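Siham Hijazi
@sihamhijazi
Feb 29, 2024

Notes on re-cataloguing a seed library from scratch. Long thread. Mostly about numbering, germination records and the mistakes in the old Hoswood list.

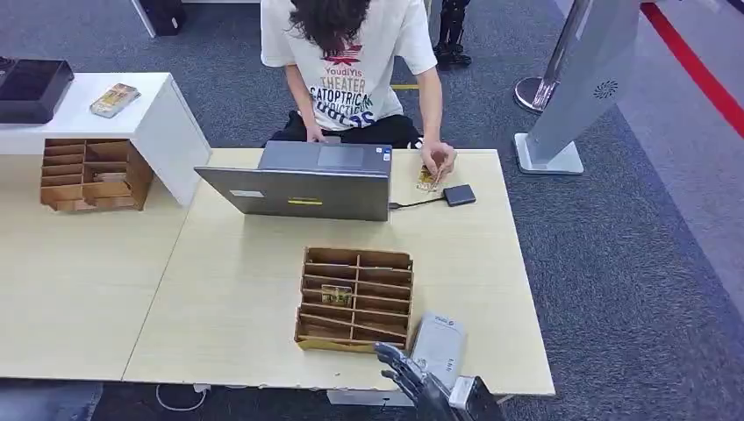
1/ Starting point
The Hoswood list had 211 entries. It was typed up by several hands over 17 years and the accession number meant a different thing depending on who was typing. Some are year plus sequence. Some are shelf positions. A few are the supplier's own catalogue number.

2/ First rule: a number identifies a lot, meaning seed of one variety from one source in one harvest year. It doesn't identify a variety. If you save the same bean three years running you have three lots and three numbers.

3/ Second rule: no meaning in the number. Plain sequence, four digits, never reused. The old shelf-position numbers broke the first time anything was moved, which was in the first year.

4/ Variety name goes in its own field, spelled as on the packet, with a second field for the name we think is correct. Do not merge them. Four of our "Marby" peas turned out on growing to be two different peas, and the packet spelling was the only clue to which grower each came from.

5/ Dates. Harvest year is the one that matters. Packing year is what most commercial packets print, and "sow by" is a third thing again. The old list had one column headed "date". Where I can't tell which it was, harvest year is blank and the old value goes in notes. Blank is better than wrong.

6/ Germination testing. Ideal sample is 200 seeds, in replicates. For most of our lots that would use up the lot. We do 50 where we can spare them and 20 where we can't, and always record the sample size next to the result. 18 out of 20 and 45 out of 50 are both 90%, with very different margins.

7/ Method, since two people asked: damp kitchen paper, folded, in a lidded box at room temperature, counted at day 7 and day 14. Carrots and parsley get until day 28. Lettuce is done somewhere cooler, otherwise it goes dormant and you record a failure that isn't one.

8/ Alfredo Panganiban queried the parsnips. Yes, I test them every year. Onion and leek as well. Tomatoes every third year, brassicas every second. Squash I have been lazy about and the records show it.

9/ Moisture. Everything is dried with silica gel for at least a week before it goes in a jar. Large beans take longer. If a bean dents under a fingernail it isn't ready. If it shatters under a hammer it is. Put a card indicator in each jar and write down when it changes colour.

10/ Temperature. The jars sit in an unheated north-facing room. A fridge would be better and a freezer better again for properly dry seed, but let the jar come back to room temperature before opening it or you undo all the drying.

11/ Results so far: 137 lots matched to a physical packet or jar. The remainder are either empty, unlabelled or on the list twice. Paora Faulkner has worked out most of the doubles by comparing supplier names. "Kaijage" and "Kaijage (old)" are the same supplier. "Plivik" is a variety in one half of the list and a supplier in the other.

12/ Unlabelled jars. Do not guess. They get a number, "unknown" in the name field, and a description of the seed: size, coat colour, hilum colour for beans. Grow out six plants if there is space. Munther Khalaf has offered a bed for this in April.

13/ Isolation notes should be on the lot record and mostly aren't. For squash I want to know whether it was hand pollinated. For brassicas I want to know what else was flowering nearby. Without that, a saved lot from an open allotment is marked "cross possible" and doesn't go out under the variety name.

14/ Software: a spreadsheet. One sheet for lots, one for tests, one for loans, joined on the lot number. Lama Zoubi suggested a proper database and she is probably right, but everyone who will be editing this can already use a spreadsheet.

15/ Correction to 6/: the 20-seed tests should be read as pass or fail only. I've been quoting percentages from them and will stop.

16/ Still to do: the loans sheet, and the whole of the flower section, which uses a fourth numbering system I haven't understood yet.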